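Zusbridge Craft Table, White
By Edent

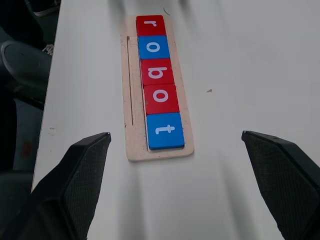
The Zusbridge is a fixed-height table for classrooms, libraries and home workrooms. The white top wipes down with a damp cloth and mild soap. Please don't use solvent cleaners on it.

Length 1860 mm. Weight 51 kg, so allow two people for the lift. Leg colours are grey, charcoal or natural – the Wan leg set is sold separately and fits the same brackets.

Price: $392, delivery extra. Assembly takes around 200 screw turns with the supplied key, or a few minutes with a driver on low torque.

Orders placed in December ship in the new year. For school quotes, contact Siu-fong Shih.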